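Butia Mathematics Books - About Us
Skip to content
Home
Catalogue
About Us
Ordering
Contact

About Us

Butia reprints mathematics textbooks that have gone out of print. We work mostly with undergraduate and early graduate titles: real analysis, number theory, linear algebra, projective geometry, differential equations. The catalogue stands at 112 titles.

Spyros Michailidis started the business after teaching calculus at a technical college, where the book he wanted to set for his second-year class could only be bought used, at prices his students couldn't pay. He tracked down the rights holder, had 200 copies printed and sold them all by the following July. Borislav Stojanovska joined to look after typesetting and now runs the production side.

How we choose books

Most of our titles begin as a letter or email from a reader. We look for a clear text with plenty of exercises, and we prefer books with answers at the back. If the answers were never published, we sometimes have them written and checked by two people working separately. The Hollis series of short problem books was put together this way and now runs to 4 volumes.

We don't modernise notation unless the original would confuse a reader today. Known errors are corrected and listed on a page at the front.
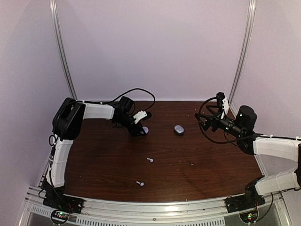

Printing and binding

Our paperbacks have sewn sections, so they lie open on a desk. Hardcovers are done in smaller runs, usually around 100 at a time, and may be out of stock for a few months between printings. Colour is used only where the first edition had it.

Schools and libraries

We invoice schools, universities and public libraries on 30-day terms. Teachers can ask for an inspection copy of any paperback - please write from your school address and tell us which course it is for.

Last updated 28/12/2021

Previous: Ordering
Next: Contact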